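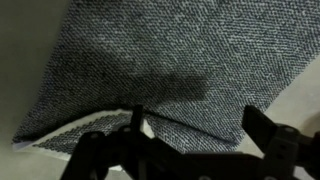 Towel folding, collection notes, June

Station: Kastby kitchen table. Task set: towel, half fold and quarter fold. Policy name in the repo is still Karnon, although the config has been through two rewrites and shares very little with the first one.

Where we stand

Target for this task is 400 usable episodes. We have 436 recorded, but that figure includes everything written to disk, including the false starts from the morning when the pedal was mapped to the wrong event. After the first review pass 17 are marked for deletion. More will go once the sync check has been run over the whole lot, so I am not closing the task yet.

Control rate on the teleop side is 50 Hz. Logging matches it. The wrist stream runs slower and is resampled at export, and that is where the sync question comes from.

Corner grasp

The corner grasp is the part that decides whether an episode is any good. One finger has to get under the hem and the other has to come down on top. If both come down on the pile from above, the gripper takes a pinch of the face of the cloth and only the upper layer lifts. On a single thickness this hardly matters. On the second fold it does, as the lower layer stays on the table and the fold has to be done again.

Three ways of getting the corner have appeared in the data so far:

1. Straight down, close, lift. Quick. Takes a random number of layers.
2. Slide in low from the side, finger under the hem, close. Slower, more reliable, needs the table height to be right to within a millimetre or two.
3. Push the edge to raise a small ridge, then pinch the ridge. Works on the towel, does not work on the thin cloths from the Brurnach set.

Mixing all three without labels was a mistake. The first training run gave a policy that hovered over the corner and dithered between 1 and 2. From now on the operator picks the method before the episode starts and enters it in the notes field as a single digit. Old episodes to be labelled by hand. I have done the first batch, and it goes faster than expected if you scrub straight to the gripper close event.

Wrist view

The speckle in the terry is useful when the cloth is flat and lit. Close in, the gripper throws its own shadow over the area it is about to touch and the pattern goes muddy there. The white hem stays readable for longer than the weave does, so I would expect the model to lean on the hem. This is fine for towels with a pale hem. It will be a problem for anything hemmed in its own colour, and we should have some of those in the set before anyone claims it generalises.

Exposure is now fixed. Auto exposure was pumping as the black fingers moved in and the brightness of the cloth shifted by a visible step between approach and contact. Gain left where it was. I would rather have a dim picture that stays dim.

Fold sequence as recorded

Start pose: towel anywhere on the near half of the table, any rotation up to a quarter turn either way. Operator does not tidy it first. Small wrinkles are left in. If a corner has turned under at the start, leave it and note it.

First fold end to end. Let go, retreat upwards at least a hand's height, pause, come back for the second. The pause was added after we found that segmenting the folds automatically was failing on the episodes where the operator went straight from one to the next.

On the second fold the striped band near the end makes a good reference for the operator. It shows from the external view even when the arm covers most of the corner.

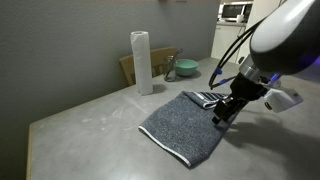 Release is still too abrupt in a good third of the episodes. The fingers open at full speed, the cloth sticks to one of them and the corner is dragged back a centimetre or so on retreat. Opening at half speed cures most of it. I have put a limit in the teleop config so that it no longer depends on who is driving. Episodes from before the limit are kept, but flagged, and I want one training run with them and one without.

Background

Objects at the back of the table stay where they are within a block and get moved between blocks. The Dewulf station kept everything in the same place for the whole of their set, and the policy went wrong as soon as a bowl was shifted. We do not need wild variation, only enough that the position of the kitchen roll does not tell the model anything.

Faults and oddities

Cable loop on the wrist: check it is clear of the fingers at full rotation. It snagged once and pulled the camera plug half out. Stream dropped, episode lost, no damage.

Pedal debounce raised. Double starts have stopped.

Two episodes have a gripper position that never reaches zero. Probably the finger pads meeting early after they were refitted. Re-zero at the start of each block and write the offset in the log.

To do

Run the sync check over the full set, then delete what fails.
Finish method labels on the old episodes.
Find towels with a hem in the same colour as the body.
Record a short block of failed grasps with recovery. Operators have been stopping the episode when the pinch misses, so at present the set contains almost no second attempts, and the policy has no idea what to do after a miss.
Repeat the table height measurement at all four corners. The near left corner read low last time and I do not trust the gauge.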